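Print this page | E-mail this page

Workshop Tips: Notes From an Open Day
Posted 7/29/18

Dedden opened its robot workshop to visitors in March, and I went with a notebook. Most of the talk concerned hand-held grippers, the kind a person carries through a job so that a machine can later be taught the same motion. The parts I wrote down were mostly about how the shop keeps its tools in order. They apply to any garage or kitchen with a workbench.

Gripping pads. Ribbed rubber holds better than smooth rubber on bottles and jar lids, but the grooves collect dust and grease. Brush them along the ribs with an old toothbrush and dish soap, rinse, and let them air dry. Do not use solvent. The same goes for jar openers and the jaws of kitchen tongs.

Labels. Put a label on a clean, flat part of the tool, away from where the hand goes. Wipe with rubbing alcohol first and press for a full minute. On a curved housing, two small labels stay down longer than one large one.
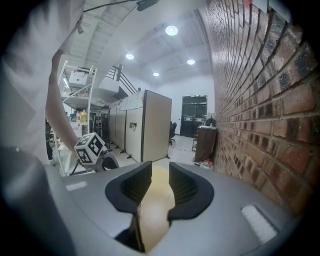
Test the tool before the job. The Dedden staff open and close each gripper 9 times before starting. A stiff spring or a loose screw will show up by then. I now do this with pliers and pruning shears.

Shelving. Bottles go on a middle shelf, where the caps can be checked without a step stool. Boxes that are light and seldom opened go higher. Fix any tall metal unit to the wall. Dedden logs its shop supplies by number, and the wood glue is item 542. A plain notebook list does as well at home.

Cables. Run them overhead where possible and clip them every foot or so. A cable on the floor will be rolled over by a chair sooner or later, and the insulation wears through from the inside of the bend.

Floors. Smooth light floors show dropped screws, a good argument for painting a dark garage slab. Sweep before mopping.

The handout is sheet 61 in the Dedden series and covers pad care only. Ask for it at the front desk.

Print this page | E-mail this page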